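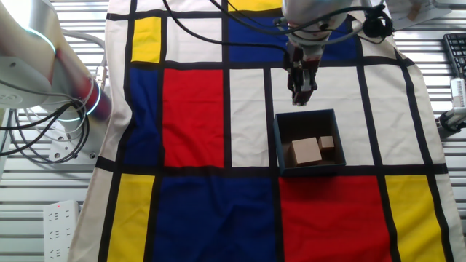
Why is the white glaze crawling on the new tiles when the same recipe was fine last May?
The glaze is shrinking too much as it dries, so it cracks on the raw surface and then pulls back from the cracks in the firing. Most of the shrinkage comes from the china clay in it, and we have been putting it on thicker than we used to.

February 19, 2022
Glaze notes, white for the tile job

Unpacked firing 251 this morning. Top shelf bad, middle shelf bad, bottom shelf mostly fine. The bad ones have bare patches with thick rolled edges, worst near the corners and along the ridge where the pattern is raised. The flat tiles have it too but less. Colour and surface are good wherever the glaze has stayed put, so I don't want to throw the recipe out.

First thought was dust. The biscuit had been on the open rack by the sink since before the break and there was a film on it. Wiped half the next lot with a damp sponge and left the other half as they were, then dipped both from the same bucket. Let them dry overnight. Both halves showed fine cracks in the dry glaze by the morning, wiped or not. Dust may be making it worse but it isn't the cause.

Aparecida Conceição looked at the dry tiles with the hand lens and pointed out that the cracks run in a net, like mud in a dried-up puddle. With grease or dust she would expect odd spots where the glaze hasn't taken. She asked what had changed. I said nothing had, and then we went through the book and found three things.

1. The china clay. The old sack ran out in the autumn and the new one is from Rurent. Same name on the label but it feels finer between the fingers and it takes more water to get the same flow. A finer clay will shrink more.

2. The water. I had been topping up the bucket by eye. The glaze was going on slowly, so I let it get thicker to save a second dip.

3. The biscuit. We dropped the biscuit temperature a little when the Heteo controller went in, and never put it back. The tiles are more thirsty than before and pull on a thicker coat for the same count in the bucket.

None of these on its own looks like enough. All of them push the same way.

Weights
Put the measuring jug on the scale, zeroed it, and filled it to the line from the bucket. Did the same with plain water for comparison. The glaze is a good deal denser than the figure Aparecida wrote inside the lid for this recipe. Thinned it with rainwater until it matched, stirring with the drill and sieving once. After thinning I dipped a scrap tile and scratched through the coat with a pin. It was down to the thickness of a postcard, which is what it should have been all along.

Left that scrap by the window. Still some cracks when dry, but finer, and only on the ridge. So the thickness was part of it and the clay is the rest.

Changing the clay
The recipe has a lot of raw china clay in it. The usual answer is to swap part of it for calcined clay, meaning the same stuff already fired to drive off the water held in it. It brings the same alumina and silica to the melt but doesn't swell and shrink like raw clay. Keep some raw or the glaze won't stay up in the bucket and will brush off the tile as powder.

I didn't want to wait for an order, so I made our own. Filled two biscuit bowls with dry clay from the Rurent sack, not packed down, and put them in with the next biscuit load. Weighed in at 974 g altogether without the bowls. It came out lighter, as it should, with the bound water gone. That loss has to go into the sums. If you swap gram for gram you put in too much, and the glaze goes stiff and dry-looking. I multiplied the raw weight to be replaced by 0.87 and used that.

Note for whoever does this next: the calcined clay comes out in soft lumps. Put it through the coarse sieve dry, outside or under the extractor, mask on. It is much dustier than the raw clay. Label the tub. It looks exactly the same as the raw and we have only the one kind of white tub.

Test batch
Made up 359 g dry weight with half the raw clay swapped for calcined. Everything else as the recipe: the Grarkero frit, quartz, whiting, zircon. Water added a little at a time until the jug weight matched the figure in the lid. Sieved twice. Left to stand over lunch and sieved again, and it had thickened slightly, so a splash more water.

It settles faster than the old mix. After an hour there was clear water on top and a layer at the bottom that took some effort to lift. I added a small pinch of bentonite, mixed to a slop with hot water first. Do not sprinkle it in dry, it makes jelly lumps that won't sieve out. That cured most of the settling. Too much would bring the shrinkage straight back, so leave it at a pinch.

Dipped the test tiles, some flat and some with the raised pattern, all in the same clay, the Sutherland buff. Same count in the bucket for each. One corner of each dipped again so there is a thick patch to compare.

Dry result: no cracks on the flats. No cracks on the ridges. Fine cracks on the double-dipped corners only, and I had to use the lens to be sure of them. The coat is a bit more powdery than before and marks if you drag a thumb across it. Handle by the edges.

Fired result: came out late afternoon from the small kiln. All good on the single coat. Tile 17 has crawled on the double-dipped corner, a patch the size of a fingernail. The rest held even where it was thick. The surface is a touch less glossy than the old white but you need the two next to each other to see it. Aparecida prefers the new one. I think the customer will want them to match the ones already on the wall, so I have kept a tile of each back for them to choose from.

Biscuit temperature
Wrote the old biscuit setting back into the Heteo. It had been stored as a different program and we were all pressing the first one on the list. Renamed them so it's plain which is which. The next biscuit load will go at the old setting and I'll repeat the dip on those, with the new glaze, before doing anything in quantity. A less thirsty tile will take a thinner coat, so the count in the bucket may have to go up by one.

What to do with the bad ones
Tried reglazing two. Warmed them in the drying cupboard, brushed glaze thickly into the bare patches and thinly over the rolled edges. One looks passable and one has a visible lump. Not worth doing for the whole shelf. The worst ones can be broken up for crocks, and the better ones can go in the seconds box once the sharp edges have been rubbed down with the diamond pad. Use it wet.

The old bucket
Don't tip it away. It can be brought into line by adding a second batch made with calcined clay only, so the two together come out at half and half. I've done the sums on the back page but want someone else to check them before we weigh anything out. Until then the lid is taped and has today's date on it.

To do
Check the sums for the old bucket.
Cover for the biscuit rack, an old sheet would do.
Ask Rurent whether the china clay has changed grade.
Repeat dips on the higher biscuit.
New sieve mesh, the fine one has a tear near the rim.
Hang the jug weight up by the scale so it gets used.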